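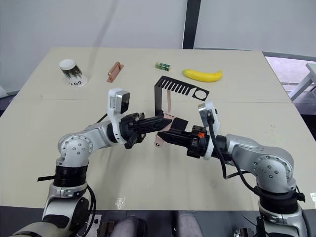
Noltell starts renting out its two-arm bench kit, and I got a look

27/02/2021

If you've been waiting to try a pair of robot arms in a small shop without buying them outright, Noltell has finally opened rentals on its bench kit. I've been bugging them about this since December, so I was pretty happy when the email came in (I may have replied within the minute!).

The deal is simple enough. You get two arms, grippers, a camera for each wrist, the control box and a setup visit. It costs $100 a day with a 30-day minimum, and if something breaks they promise a person on your doorstep within 48 hours. You can also turn the rental into a purchase, and up to 12 of the days you've already paid for come off the price. I'd like that number to be bigger, and I told them so.

The job they're pushing hardest right now is retail display work, meaning watch bands, straps, lanyards, all the bendy little things that somebody has to thread or hang on a stand before it goes out to a store. Dasta, a small accessories packer, has been the first customer on the list, and that's where the display routine comes from. Watch bands sound like a funny thing to build a launch on, but I used to hang phone cases on pegs for a summer job and I can tell you I would have handed that over to a machine on day one.
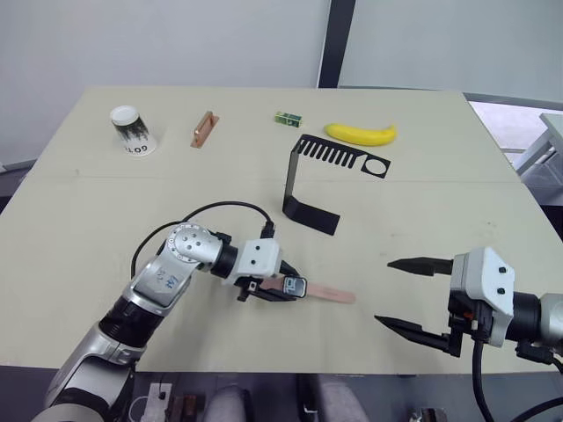 The left gripper has hold of the pink piece and the right one is open and pointed at its free end. The slotted stand is behind them.

What I like is that both arms work on the same piece. Most of the cheaper kits I've tried give you one arm and a clamp, and with anything soft you spend half your day moving the clamp. With two grippers you can hold an end and still have something left to do the threading with. The fingers on these are long and pointy, too, and I think that's the right call for narrow slots – the stubby ones on the Skosby kit drove me up the wall.

Chiến Tô, who runs setup visits for Noltell, told me the first day is mostly spent moving the arms through the job by hand so the system has something to copy. "People want to start with the hardest thing they've got," he said. "I ask them to pick the thing they do most often." He says a new part shape usually means another session like that, and you can do it yourself or pay for a second visit. The visit price isn't on the website yet, which is a little annoying if you're trying to work out a budget.

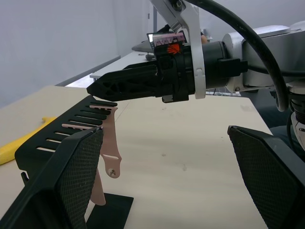
Wrist view over the watch-band stand, with the pink band on the rack and the other gripper's tip just above it.

I also called Aba Essien at Gbeho, a repair and resale place that's signed up for the next batch. She's planning to use hers for sorting straps by size and isn't too worried about speed. Her big question was table space, and it's a fair one. The arms sit at the near corners and reach in toward the middle, so you want a good wide top and nothing tall in the way. She's clearing out a back bench for it now and asked me if I knew anybody who wanted a drill press. (I don't, but write in and I'll pass it on.)

Things I still want to know: how fast it goes over a full shift, how the grippers hold up after a month of rubbery bands, and if the software license carries on when you switch from renting to owning. Noltell says answers on the license are coming with the new paperwork. I've asked for a kit of my own for the minimum term and they haven't said no, so fingers crossed!

Bookings are open now through their sales desk, and setup visits go in the order the deposits arrive.

Contact | Send a tip | © 2021 All rights reserved | Back to top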